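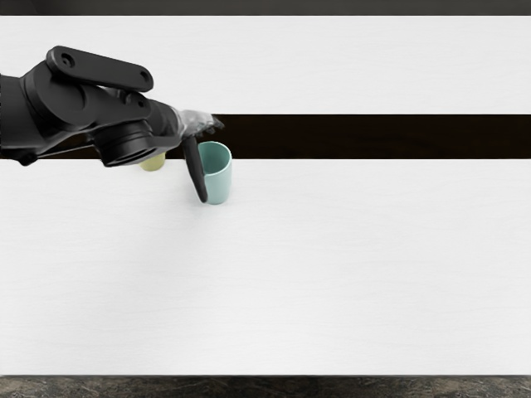
Dishwasher etching on glazed cups, or hard water film?

I am trying to work out whether the dull film on my glazed cups is mineral scale or permanent damage to the glaze. The cups are stoneware from Bjarnason, bought in August as a set, and they have been through the dishwasher most days. The film is easiest to see on the darker glazes. A small teal cup like the one standing on the white tabletop shows it on the outside wall when you tilt it under a lamp, while the white cups in the set look fine unless you run a fingernail over them.

Details, in case they matter:

Water hardness from the town report is 300 ppm as calcium carbonate. The dishwasher is an Astent built-in with an internal softener. The salt light has never come on, which I took to mean the salt level was fine. Detergent is Grirko tablets, one per load, normal cycle with heated dry. No separate rinse aid, as the box says the tablet includes it.

The film does not come off with dish soap and a sponge. Drinking glasses from the same loads are cloudy too, mostly toward the base. Plastic items look normal.

I would like to know how to tell the two apart before I start putting acid on the cups, and whether the machine settings need to change. I have read that etching cannot be reversed, so if that is what it is I will just move the cups to hand washing.

Posted 2022-11-16

2 answers

Answer 1 (accepted)

At 300 ppm, scale is the likely cause, but test one cup and one glass first.

Put plain white vinegar (5 percent) in a bowl and stand the cup in it so that only the lower half is covered. Leave it for 50 minutes, rinse with cool water, dry with a lint-free cloth and compare the halves. If the lower half is clearly brighter, you have calcium carbonate and it will all come off. If there is no difference at all, repeat once with citric acid, 2 teaspoons in a quart of warm water. Still no difference means either silicate film or etching. Silicate film often has a faint rainbow tint at low angles and household acids will not shift it. Etching looks matte or slightly gray and stays that way when the surface is wet. Scale tends to disappear when wet and come back as it dries.

Do not leave the cups in acid overnight. Most stoneware glazes will tolerate a short soak, but some colored glazes are less stable, copper-bearing ones in particular, and a color change is permanent. If the vinegar picks up any tint, stop.

On the machine: a salt light that has never come on in that long is suspicious. Open the salt compartment and look. On many machines the light is disabled when the hardness setting is at zero, and zero is a common factory default. In that state the softener does not regenerate and you are washing in raw tap water. Check the manual for the setting that covers 300 ppm — the units may be given in grains per gallon, in which case divide by 17.1, so you are at 17.5. Fill with dishwasher salt only. Table salt has additives that clog the resin.

After filling, run a rinse cycle right away with the machine empty. Spilled brine will pit stainless steel.

Also add liquid rinse aid. The amount built into a tablet is fixed and in hard water it is generally too little. Start in the middle of the dial and go up one step if you still see spots.

Comments on this answer

Original poster: Salt compartment had water in it and no salt. Hardness was set to 0. The half-soak left a visible line on the glass and a fainter one on the cup. I am doing the citric acid next.

Reply: The faint line could be scale on top of some etching. Get all the scale off before you judge it. Once the softener is working, don't overdose detergent. Soft water plus too much detergent is what etches glass in the first place.

Answer 2

We had this in Geltham, where the water is worse than yours. I gave up on tablets and went to powder, so I can use less on small loads. Turned off heated dry too and open the door at the end of the cycle. Cups are better, glasses about the same. I never tested any of it properly. Lemon juice did nothing for me but it was the bottled kind.

Comments on this answer

Reply: Opening the door only helps with spotting from drops that dry in place. It won't remove film that is already there.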